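Last updated: June

Skerton cell

The Skerton cell is a small robotic workstation used for picking up, turning and setting down grocery items, mostly jars, cans and bottles. It consists of a single arm with a two-finger gripper, a wrist camera mounted close to the fingers, and a white worktop with storage crates within reach. The cell takes its name from the Skerton building in Flulwood, where the first one was put together by Dalva Brito and Sinan Eren. It is best known among its users for how pleasant it is to maintain. Nearly every part that wears out can be reached from the front, and a patient beginner can bring one back to life in an afternoon!

Layout

The arm stands at one side of the worktop, bolted to a metal rail. Crates go at the back, jars and cans wherever the day's task calls for them. The control box sits under the table, with a single bundle of cable running up behind the base. Early cells had the box on top, where it took up space and collected crumbs. Eren moved it during the second build and the change has been kept ever since.

The wrist camera looks out between the fingers, so whatever is being held is always in view. It is a wonderfully direct way to check a grip, and much of the routine upkeep is done by watching its picture on a laptop.

Gripper and pads

The fingers are black and curve inward, which lets them close around a round body without pinching it at one point. Their inner faces carry textured pads. The pads do most of the real work in the cell and are also the first thing to wear.

Worn pads show themselves early. A jar that is lifted straight will begin to roll a little as the wrist turns, or a can will settle a few millimeters lower than it should. Cells in daily use get a wipe of the pads every morning with a damp lint-free cloth and a full inspection each Wednesday. Oil is the great enemy — a thin film from one leaky lid is enough to spoil the grip on glass for the rest of the day.

Pads are replaced as a pair. The old ones peel off after the retaining screws are out, two to a finger, and the seat underneath is cleaned before the new pad is pressed down. Maiara Pacheco, who wrote most of the Rotich maintenance notes, recommends leaving the gripper closed on a smooth cylinder for 30 minutes afterward so that both pads bed in evenly. The longest-lived pair on record in the Rotich log reached 2,539 grips.

Calibration

After any work on the wrist, the camera and gripper have to be lined up again. The short procedure has become a small tradition among users of the cell:

1. Home the arm and open the gripper fully.
2. Close on the gauge cylinder and zero the finger position.
3. Check that the cylinder sits midway between the fingers in the camera picture.
4. Repeat at 5 wrist angles and save the offsets.
5. Finish with an ordinary jar, held on its side.

The last step is the one people enjoy. A gauge cylinder is perfectly uniform, while a filled glass jar has a shoulder, a paper label and a heavy liquid inside, and it tells far more about how the gripper is going to behave. Chili sauce is a long-standing favorite at Rotich, where jars of Lao Gan Ma are used.
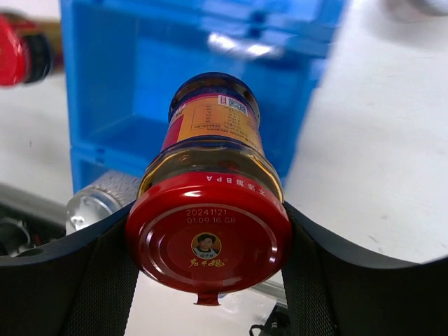
With the jar level, the operator turns the wrist slowly through its range and watches the lid. If the circle of the lid stays put in the picture, the grip is sound. If it drifts, the finger zero is taken again before anyone touches the camera settings. Printed codes on lids are handy for judging focus too, small dotted figures above all.

Common faults

A gripper that stops short of closing usually has grit in the finger slide. Brushing it out and adding one drop of light oil cures most cases. A flickering camera picture points to the connector at the wrist, and Ademir Seixas of Deltness described a neat fix using a longer loop of cable and a soft clip. The Deltness clip is now fitted to every new cell.

Comments (3)

washington_bastos: Great to see the clip get a mention. We fitted ours last spring and the flicker is gone.

padchanger: Do you wipe the glass as well as the pads? We had slipping for a week until I did both.

Maiara P.: @padchanger yes, always both! I'll add it to the notes.

We use cookies to remember your reading preferences. By continuing to browse you accept their use.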